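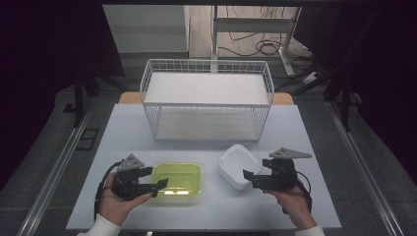

A wire basket and two plastic containers on a light gray table.

Deposits on reusable food containers are set too low, and the operators know it. The Wandis scheme in Hakcombe issued 3,588 containers in its first season and got 1,851 of them back. The operator reported this as a return rate above half. A one-way cup dropped in a street bin also travels above half the distance to the recycling plant, and no credit is given for it.

A reusable container has to make enough trips to cover the material and energy that went into it. The break-even number depends on wall thickness, wash temperature and transport distance. At the Hakcombe return rate, the average container makes fewer than four trips before it is lost. A heavy container with a tight lid cannot pay for itself on those terms -- a thin one might, but a thin one warps in the dishwasher.
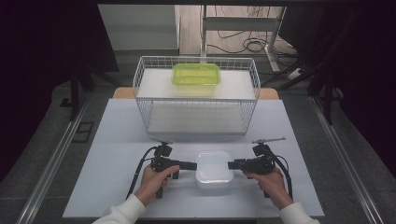 Tsakiris wrote in to object that a higher deposit shuts out customers who are short of cash at lunchtime, and that a free first container would bring in more people than any refund. The first half of this is fair. The second half confuses sign-ups with returns. A free container is a gift, and gifts stay in kitchen cupboards.

The cash problem can be handled by charging the deposit late. Basero already does this: the card is registered at pickup and billed only if the container is still out after a fixed period. The penalty can then be large without anyone paying it up front.

Wandis will review its terms in June. It should double the deposit, move to late billing, and publish trips per container in place of sign-ups.
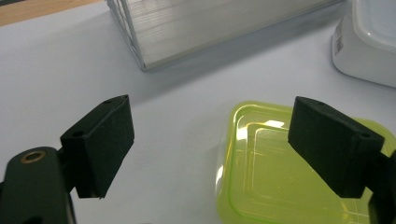

A pale gray-white tabletop, with two black gripper fingers angled toward each other.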